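Dog owners in Montoya can book free paw and nail checks at the Skomov animal clinic through January. Vet nurse Snædís Þórarinsdóttir said hot footpaths had brought in more than 65 dogs with sore pads. 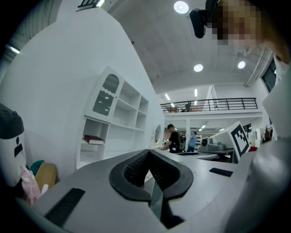 Checks take five minutes and need no referral. Dogs should be on a lead, and owners are asked to bring vaccination records. Nails will be trimmed on request, with the dog standing on a non-slip rubber mat. Black rubber grips well, like the strips on the grey tool in the photo.

Bookings close at 3 pm daily.

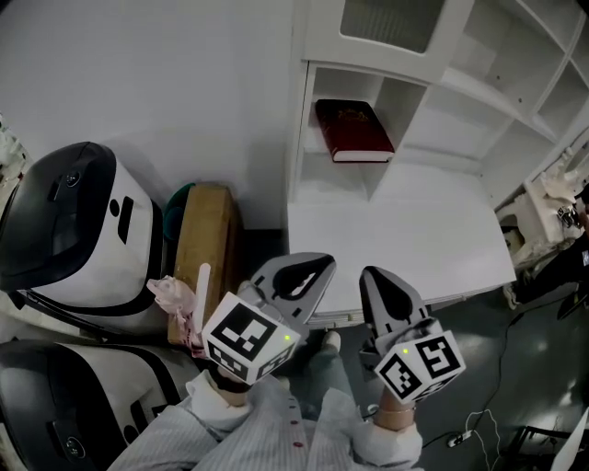
Two hand-held grippers, one in each hand.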